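Section 4. Planning and Running Your Cables

Read this before you buy anything. Most of the trouble people have with a Prikeck patch box comes from cable that was bought first and measured later. The box itself is simple. Walls, doors and optimistic sketches are what make the job hard.

4.1 What you need

A tape measure that is longer than you think you need
Paper and a pencil
Solid-core cable for the runs inside walls
Stranded patch leads for each end
Hook-and-loop ties
Labels and a marker that does not rub off
The punch-down tool from the Prikeck box, or a better one

The tool in the box works. It is also small and made to a price. If you have more than a handful of sockets to wire, borrow or buy a proper one and keep ours as a spare.

You do not need gold-plated plugs. You do not need "audio grade" network cable either, whatever the label says about clarity. Data that arrives is data that arrives.

4.2 Measure the runs

1. Pick the spot for the patch box. Choose a dry indoor wall with a power outlet within reach and air on all sides. A closet is fine if the door is left vented. A cupboard over a water heater is a bad idea, even if it is where the last installer put things.

2. Walk each route from the box to the socket. Measure along the route the cable will take, up the wall, across and down again. A straight line on a floor plan is always shorter than the real run, and floor plans are often wrong anyway.

3. Add slack at both ends. Leave enough to re-cut a bad end twice. You may believe you will get it right the first time. Leave the slack.

4. Write down each length and give the run a number. Use the same number on the cable, the box and the wall socket.

Note: The Clukitz planning app will estimate lengths from a sketch. We have seen it come up short on any route with stairs in it. Treat its total as a first guess and check it with the tape.

Note: The maximum for one copper run, patch leads included, is set by the cabling standard and printed on the card in the lid of the box. Sellers sometimes claim more for "extended range" cable. Ask them what speed they tested at, and with what equipment.

4.3 Choose the cable

Clukitz sells bulk cable in boxes of 200 and 400 feet. Vellton sells a 600-foot reel. The reel looks like the better buy and sometimes is, but only if you will use most of it. Work out your total from step 4 before you look at prices.

Caution: Check that the conductors are solid copper. Copper-coated aluminum costs less, breaks more easily at the terminals and should not be used to power devices over the cable. If the listing does not say which it is, assume the worst.

4.4 Lay out and test before you install

5. Clear a table and set your parts on it. Connect one cable of each type from the box to a device and confirm that the link light comes on. It takes a few minutes. People skip this step and then open a wall.

6. Keep the test cable free of sharp bends. The bend limit is on the lid card.
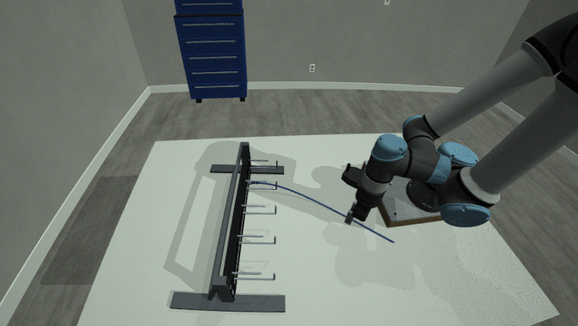
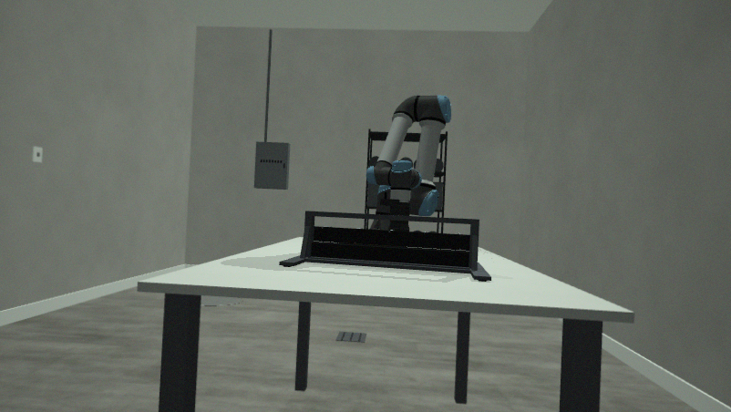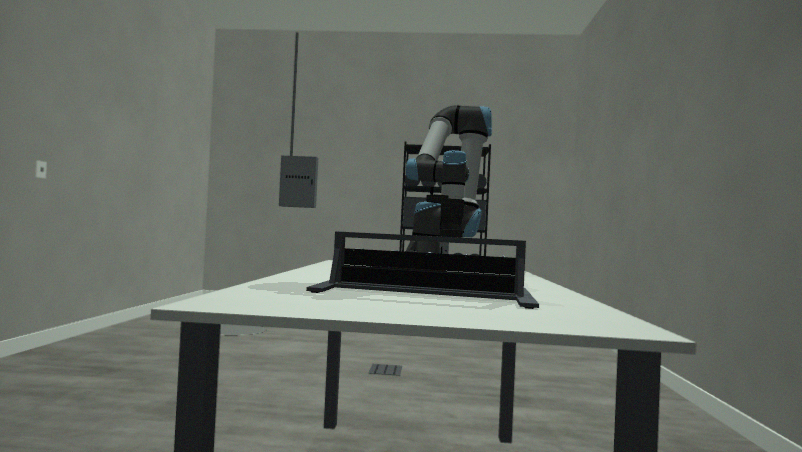
Vellton Home Wiring, Manuals and Help Pages Team

7. If the light stays off, swap the patch lead first. Then swap the port. Leave the settings alone until you have tried both. Nearly every "dead" box sent back to us has had a bad lead somewhere near it.

4.5 Pull the cable

8. Turn off power to any circuit you may come close to, and check with a tester that it is off. Do not trust the writing inside the breaker panel.

9. Feed the cable by hand. If it will not move, stop and find out what is holding it. Pulling harder can stretch the pairs inside, and the damage may not show until months later.

10. Keep data cable away from power cable. Where the two must cross, cross them at a right angle. Local rules on spacing come before anything in this manual.

11. Support the cable as you go. Hook-and-loop ties should be loose enough to slide. Plastic zip ties are cheap and quick, and people always pull them too tight.

Caution: Never staple through or tightly over a data cable. A staple that only pinches the jacket can still spoil the run.

4.6 Finish the ends

12. Strip the jacket only as far as you have to. Keep each pair twisted right up to the terminal.

13. Follow one color order at both ends. The box shows two, marked A and B. Either will do. You will find strong opinions online about which is faster, and none that we have read came with a measurement.

14. Punch down, trim and label. Label both ends now, while you still know which is which.

15. Test every run with a cable tester. The simple kind with a row of lights checks that the wires are in the right order. It says nothing about speed, even if the package suggests it does.

4.7 The Magalhães wall plates

Earlier editions of this guide recommended the Magalhães snap-in wall plates. They still fit, and you can go on using any you have. The current ones have a shallower latch, and we are not convinced it will hold up to repeated unplugging. For a socket that gets daily use, pick a plate with screws.

4.8 If a run fails the test

One light out: punch that wire down again at both ends.
Two lights in the wrong order: compare the colors at each end against the A or B chart.
All lights out: check that you are testing the cable you think you are testing.
All lights fine, but slow: swap both patch leads, then look for a tight bend or a staple. Replace the run if neither helps.

Do not buy a signal booster for a failed cable. It adds a second thing to go wrong. Go on to Section 5 once every run passes, and keep your list of numbers and lengths inside the lid of the box.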